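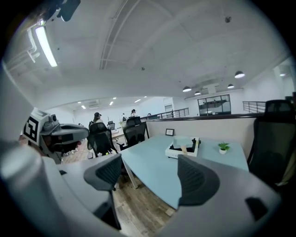 記録:Lotte Stevens(Hiker編集部)/確認:Femke Peeters/掲載:11月

Hiker編集部 定例編集会議 議事録

時間 午後1時半から4時10分(途中休憩1回)
進行 Peeters
記録 Stevens
出席 編集、地図、校閲、販売、広告の各担当。デザイン会社Groenから担当者二名。写真担当は取材中のため欠席、事前にメモの提出あり。

議題
1 前回議事録の確認
2 前号の販売状況
3 読者アンケートの結果
4 特集「グンドゥラ・トレイル(Gundura)を歩く」の構成
5 付録地図の仕様
6 用字用語と地名表記
7 連載の入れ替え
8 誤りの訂正
9 広告
10 進行表
11 その他

1 前回議事録の確認
前回議事録の4ページ目、山小屋の予約方法に関する記述に誤りがあった。「電話のみ」とあるのを「電話または葉書」に改める。ほかに修正はなく、承認した。
前回の宿題のうち、バックナンバーの在庫確認は終わっている。書店向けの注文書の書式変更は終わっていない。販売担当が引き続き行う。

2 前号の販売状況
販売担当から報告。前号の実売は2,864部で、前年の同じ号をわずかに上回った。定期購読は横ばい、書店売りが伸びた。書店別では登山用品店に併設の棚がよく動いており、一般書店は店による差が大きい。返品の集計は一部の取次分が届いておらず、次回に改めて報告する。
Peetersから、書店売りが伸びたのは表紙の影響か特集の影響か、という質問があった。販売担当の回答は、判断できる材料がないとのこと。前号は特集が低山の沢沿いコースで、表紙は橋の写真だった。書店からは「表紙の文字が読みやすくなった」という声が一件届いている。文字の大きさは前号から変えているので、当面この大きさを続けることにした。
定期購読の更新案内について、発送の時期が早すぎて忘れられているのではないかとの意見が校閲担当から出た。現在は満了の二か月前に送っている。次の対象者から一か月前に変えてみる。封筒の色は変えない。

3 読者アンケートの結果
前号に綴じ込んだ葉書とウェブの両方で、合わせて221件の回答があった。編集担当が集計表を配布した。
読まれている記事の上位は、コース案内、山小屋だより、道具の手入れの順。コース案内が一位なのは例年どおり。山小屋だよりが二位に上がったのは初めてになる。
読まれていない記事としては、巻末の催し案内を挙げた人が多かった。理由の欄には「届いた時には申し込みが終わっている」「住んでいる地域の催しが載っていない」という記述が目立つ。
自由記述から、会議で取り上げたもの。
・コースの所要時間が速すぎる。休憩を含むのか含まないのか書いてほしい。
・バスの時刻を載せるなら、平日と休日の別を書いてほしい。
・地図の等高線が薄くて、夕方だと見えない。
・犬を連れて歩ける道の記事が読みたい。
・道具の記事が新製品の紹介に寄っていて、今持っているものを長く使う話が少ない。
所要時間については、同じ指摘が以前から続いている。これまでは筆者が実際にかかった時間をそのまま載せており、筆者によって速さがまちまちだった。協議の結果、次の号からは休憩を除いた時間で統一し、記事の冒頭に「休憩を含まない」と明記する。筆者には記録用紙を渡し、主な地点の通過時刻を書いてもらう。用紙の案は地図担当が作る。
バスの時刻は、載せても発売時には改正されていることがある。時刻そのものは載せず、便数の目安と運行会社の問い合わせ先を載せる方向とした。校閲担当から、便数も改正で変わるので「取材時」と添えるべきとの意見があり、そのようにする。
犬連れの道については、土地の管理者ごとに決まりが異なる。企画にするには下調べが必要で、今回は保留とした。

4 特集「グンドゥラ・トレイルを歩く」の構成
編集担当から構成案の説明。グンドゥラ・トレイルは全長約175キロの長距離の道で、谷沿いの集落を結びながら高原に上がり、北の登山口で終わる。全区間を通して歩く人は少なく、多くは二泊か三泊の区間歩きをしている。特集もこれに合わせ、通し歩きの記録を短めに置き、区間ごとの案内を主にする。
構成案は次のとおり。
(1)口絵 高原の朝と集落の道
(2)道のなりたち 旧街道と牛の移動路をつないだ経緯
(3)南区間の案内 麦畑と川沿い
(4)中央区間の案内 マーロウ(Murlow)の町を起点に
(5)北区間の案内 高原と湿原
(6)泊まるところ 宿、小屋、幕営地の一覧
(7)通し歩きの日記
(8)水場と補給
意見交換では、(2)が長すぎるという声と、この部分がなければ旅行案内と変わらないという声の両方があった。Peetersから、分量は今のままにして、(3)の前に地図を一枚挟んではどうかとの提案があり、これを採ることにした。読者が地名の位置をつかんでから区間案内に入れるようにする。
中央区間は、マーロウの町の扱いについて時間をかけて話し合った。構成案では町の紹介が四ページあり、パン屋、古い粉ひき小屋、川の渡し場の跡などが並んでいる。歩く道から離れた店まで載せる必要はないという意見が校閲担当と地図担当から出た。一方、販売担当は、この町は補給の拠点であり、一日休む人も多いと説明した。結論として、町の紹介は三ページに減らし、残る一ページを町から北へ出る道の分岐の説明に充てる。この分岐は標識が古く、直進すると牧場の私道に入る。昨年、読者から間違えたという便りが複数あった箇所である。
北区間の湿原は、木道の付け替えが続いている。取材時の道と発売時の道が異なる可能性がある。地図担当が校了の直前にもう一度、管理事務所に電話で確かめる。
写真担当のメモによれば、南区間と中央区間の撮影は済んでおり、北区間は天候待ちで未了。雪が早ければ、北区間は以前の写真を使うことになる。その場合は写真説明に撮影した季節を入れる。口絵の一枚目は朝霧の写真を推すとのこと。Groenからは、霧の写真は紙によって灰色に沈むため、試し刷りを見てから決めたいとの希望が出た。試し刷りは口絵の分だけ行う。
通し歩きの日記は、原稿が予定の倍近い長さで届いている。筆者に削ってもらうか、二号に分けるかを検討した。雨で三日間宿から出なかった部分が面白いという意見が多く、ここは残したい。編集担当が筆者と相談し、前半の装備の説明を中心に短くする。二号には分けない。

5 付録地図の仕様
特集に合わせ、折り込みの地図を付ける。地図担当から案が二つ示された。
甲案は一枚の大判で全区間を両面に収める。乙案は小さめの三枚組で区間ごとに分ける。
甲案は安く、全体を見渡せるが、風の中で広げにくい。乙案は携帯に便利だが、綴じ込みの手間が増え、費用も上がる。
Groenから、甲案でも折り方を変えれば、広げずに必要な区間だけを開いて見られるとの説明があり、白紙の見本が回覧された。折り目が地名に重なる箇所がいくつか出るため、文字の位置を調整する必要がある。実際に立って片手で開いてみたところ、南区間と中央区間は問題なく、北区間は一度裏返さないと見られなかった。この点を了解のうえ、甲案で進める。
等高線の色は、アンケートの指摘を受けて今より濃くする。濃くすると道の線が目立たなくなるので、道の線も太くする。地図担当とGroenで三種類の濃さの見本を作り、次回の会議で、部屋の明かりを落とした状態でも見比べる。
紙は前回の付録と同じものを使う。水に強い紙に替える案は費用の面で見送った。来年度の付録で改めて検討する。
縮尺の表記のほかに、距離の物差しを表裏の両方に入れる。前回の付録では片面にしかなく、不便だった。

6 用字用語と地名表記
校閲担当から、地名の表記が号によって揺れているとの指摘。グンドゥラについては、過去の号に「グンデュラ」「グンドラ」の例がある。今後は「グンドゥラ」に統一し、初出に原綴りを添える。マーロウも同様に扱う。
「山小屋」「避難小屋」「小屋」の使い分けについて。管理人がいて宿泊を受け付けるものを山小屋、無人で緊急時に使うものを避難小屋とし、「小屋」単独では使わない。農作業用の建物は「納屋」とする。ただし固有名詞はそのまま。
「右岸」「左岸」は、下流に向かっての左右であることを毎号どこかに注記する。読者から、逆ではないかという問い合わせが絶えない。注記の位置は凡例の欄とする。
「徒歩何分」と「歩行何分」が混在している件は「徒歩」に揃える。
用語集は編集部の共有の棚に紙で一部置いてあるが、書き込みが増えて読みにくくなった。校閲担当が清書し、次の号の入稿までに配る。

7 連載の入れ替え
「道具の手入れ」は継続。次回は革靴の底の張り替えを取り上げる。アンケートの意見を受け、新製品の欄を半ページに減らし、その分を修理に回す。
「催し案内」は紙面での掲載をやめ、ウェブに移す案が出た。これに対し、紙しか読まない読者がいるとの意見があった。申し込みの不要な催しと、会期の長い展示に限って紙に残し、それ以外をウェブに移すことにした。
「山小屋だより」は一ページ増やす。執筆を依頼している山小屋の主人が冬は麓に下りるため、冬の間の原稿をどうするかが課題になる。麓での冬支度や薪の話でもよいのではないかとStevensが提案し、本人に打診することになった。
読者の投稿欄は、投稿数が減っている。題を決めて募る方式に変え、最初の題を「弁当」とする。

8 誤りの訂正
前号の訂正は二件。
・沢沿いコースの記事で、駐車場の位置が橋の東側となっているのは西側の誤り。
・ロープの結び方の図で、手順の三番目と四番目が入れ替わっていた。
二件目は安全に関わるため、訂正の文だけで済ませず、正しい図を載せ直す。ウェブには本日中に訂正を出す。定期購読者への葉書での連絡についても話し合い、結び方の用途が荷物をまとめるためのもので人を支えるものではないことから、葉書は送らず、次の号の目次の下に目立つように載せることとした。
校閲担当から、図の校正が文字の校正より後になり、時間が足りなくなっているとの説明があった。図は文字より先に回すよう、進行表の順番を改める。

9 広告
広告担当から報告。裏表紙と表紙裏は決まっている。特集の途中に入る広告について、宿の広告と宿の一覧が同じ見開きに並ぶのは避けたい、と編集担当から申し入れがあった。広告担当も同意し、宿の広告は(7)の後ろに置く。
記事と広告の区別が付きにくい体裁の申し込みが一件あった。「広告」の文字を上部に入れることを条件に受ける。相手が条件に応じない場合は断る。

10 進行表
総ページ数は90ページで確定。これに付録地図が加わる。
区間案内の原稿は月末までに揃える。宿と小屋の一覧は電話での確認が必要で、繁忙期を過ぎた宿は日中つながりにくいことがある。早めに始め、つながらない宿は葉書で問い合わせる。
初校は編集部と校閲で並行して読む。再校はPeetersも目を通す。Groenの作業日程は、地図の折り方を変えたことで二日ほど延びる見込み。口絵の試し刷りと重ならないよう、Groenと編集担当で別に打ち合わせる。

11 その他
・会議資料は前日の夕方までに配ること。今回は集計表が当日の配布となり、読む時間を取るために開始後しばらく中断した。
・過去の地図の原版を収めた引き出しの鍵が見つかっていない。心当たりのある人はStevensまで。
・バックナンバーの問い合わせへの返信文を見直した。品切れの号については複写の案内を加える。
・湯沸かしの使用後は水を捨てておくこと。

担当と宿題
書店向け注文書の書式 販売担当
返品の集計 販売担当
通過時刻の記録用紙の案 地図担当
湿原の木道の確認 地図担当
等高線の濃さの見本 地図担当、Groen
日記の原稿の相談 編集担当
用語集の清書 校閲担当
山小屋だよりの冬の原稿の打診 Stevens
ロープの図の差し替えとウェブの訂正 編集担当、本日中
進行表の改訂 Peeters

次回は地図の見本が揃ってから開く。時間は午後1時半から。議題の追加はStevensに書面で出すこと。

以上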